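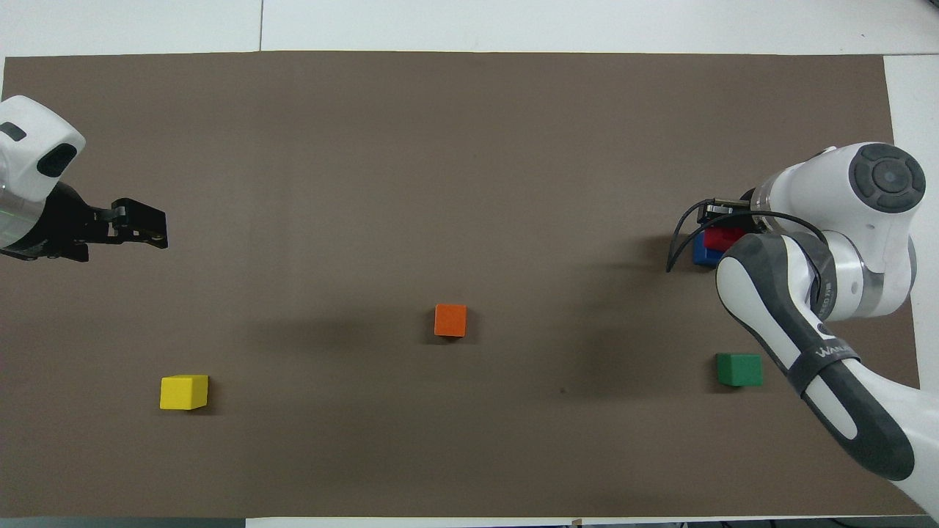

Brown paper on the white worktop, seam showing behind it.

Ticket 88, Evinel worktop cover
Status: reopened 12 May 2018

Problem: cover sheet creeps out of line with the table. Right side now leaves a strip of white and the corner is at a slight angle.

Tried so far:
Squared the top edge against the table and taped 2 corners. Moved again by the next morning.
Wiped the top with Fineo cleaner, as Plukgate support told us to. No change that I could see.

Plukgate reply: "Sheet may need up to 3 days to relax off the roll."

Our answer: I doubt it. The last Pyo roll lay still from the first hour, on this same table. Support also blames the panel joint, but the joint runs under the stretch above the paper — hard to see how it pushes the right corner.

Next: send a heavier sheet, or explain the joint theory properly. Please don't close this again until one of those happens.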